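Last updated: 1/21/26
Notebook, bench 2: drinks bottles, sorting and rinsing

Picked up from the November notes. Irfan wants one mixed lot of plastic bottles kept together so that we stop starting each trial with whatever the canteen has thrown out. Etelka B. has given us the shelf by the sink for it.

Bottles go out on the grey marbled top, spread about the middle, with the white bucket at the back right corner. Labels and caps stay on for now. Lilla would prefer the labels off before anything is weighed, and I said we would do that at the rinse stage, otherwise we lose track of which bottle is which.

Mixed shapes this time, clear ones as well as coloured. The Dongpeng bottle is the easiest to pick out, red and gold with the big characters. The clear ones are harder to tell apart unless the label side is up. Two of them have white labels with barcodes and I keep writing one down as the other. Will put a pencil number on each label.

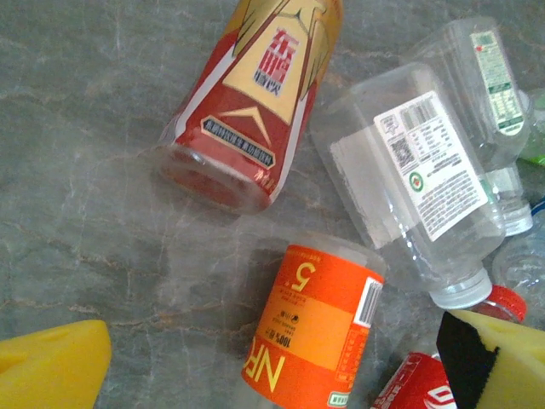
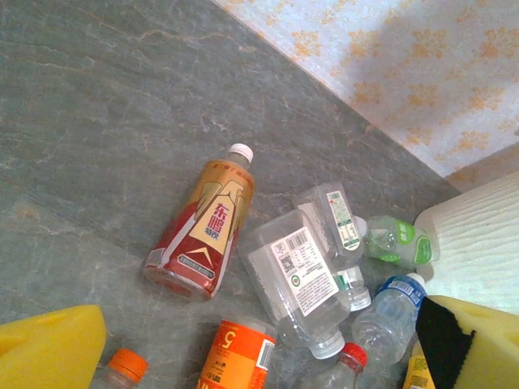
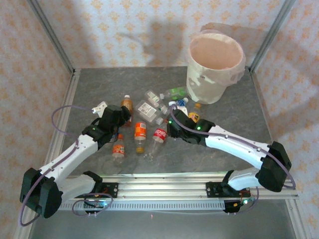
Bottles on the marbled top. The white bucket by the back wall is in the last one.

Rinse: 50 ml warm water per bottle, cap on, shake, empty, drain upside down on the rack. Ottó used 100 ml on the previous lot and the rack was still dripping at home time. The 1000 ml jug does for the whole lot with plenty over.

Scales were reading 33 g with the tray off. Re-zeroed twice, same again after lunch. Etelka L. has the Sevus manual, ask her before weighing anything.

Still to do:
- pencil numbers on the labels
- second crate from Drandstead, the first one has a split handle
- find out whether caps go in with the bottles or in their own bag (Irfan to ring)
- wipe down the top, sugary drinks leave it tacky

Lilla has the key to the sink cupboard until the end of the month.

2 comments | 0 shares
Contact: bench notes, Lilla Szekeres
Back to top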